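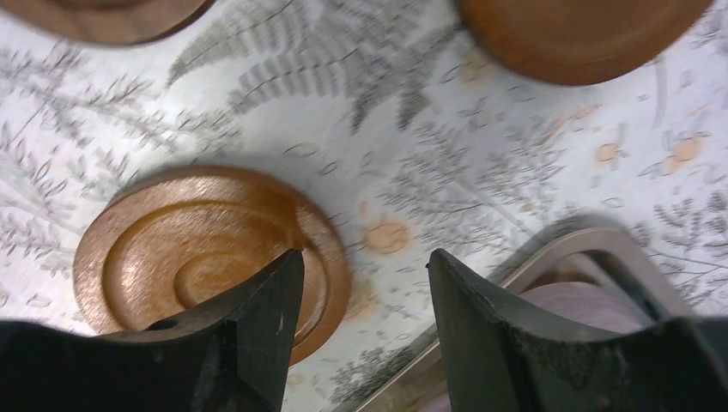
Robots Have Rules Too!

Did you know that robots have to follow rules, just like players in a game? It's true! Before a robot arm at the Kidville Robot Room picks up a single thing, the grown-ups go through a safety list. It has 4 big rules on it, and you can learn them all right now.

Rule one: slow down near people. A robot arm can be strong, so when somebody is close it has to move gently. Slower than you walk!

Rule two: there must be a stop button. It's big, it's red, and anyone can press it — even a kid on a school visit. When it's pressed, the arm has to freeze.

Rule three: squeeze softly. Gripper fingers work a bit like your thumb and pointer finger. Think how you'd hold an egg, and then how you'd hold a rock. The robot needs a limit for how hard it may pinch.

Rule four: stay in your space. Tape on the floor shows how far the arm can reach, and your toes stay on the outside.

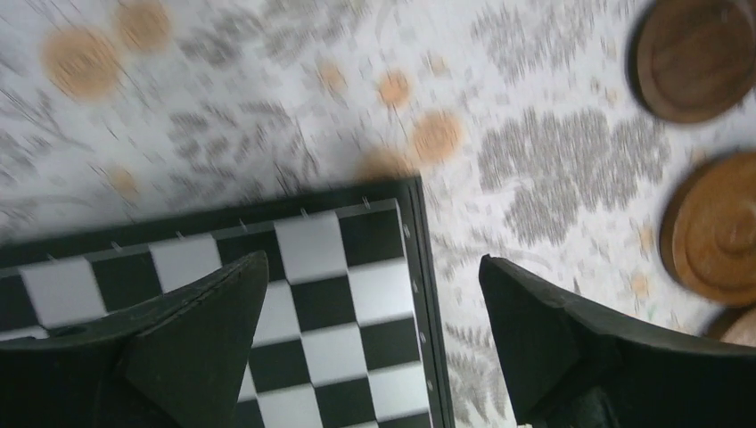 Two gripper fingers over a chessboard, with round wooden pieces off to the right.

People write things down, too. The team's logbook has 3,858 lines in it so far! Every line says what the robot tried and whether anything went wrong. If something did, the job stops for 30 minutes while people check the arm.

Try it at home! Ask a friend to be the robot and you be the safety boss. Tape a square on the floor, choose a stop word, and see how fast your robot can freeze when you shout it.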